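Talk notes: What a share house taught me about rent

Slide 1. Wait for people to sit. Thank Mi-kyung Cha for the intro, which will have been too kind.

I paid 400 a month for the room at the back and Ewan MacBrayne paid 350 for the one with the window. Let that sink in. Pause for anyone who has met Ewan.

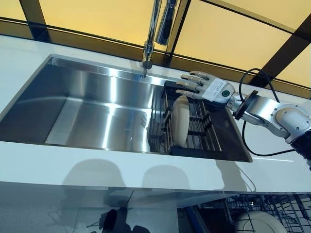 We had a spreadsheet. It had colours. The colours meant something until November, when Ewan sorted one column and left the others where they were.

Slide 2. Who pays for shared space? Ask for hands. Don't argue with the man in row 9. 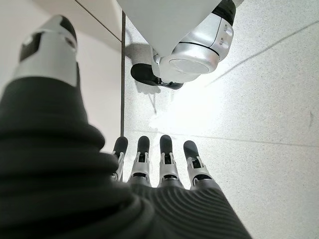 Pale speckled floor, split two ways.

Go slowly on the bond. Half the room will be owed one and the other half will owe it.
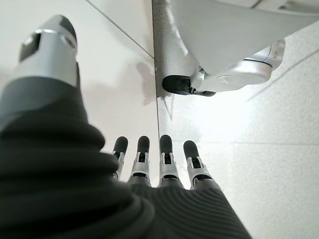
Slide 3. Questions
If it's about Ewan, he moved out first and kept the kettle.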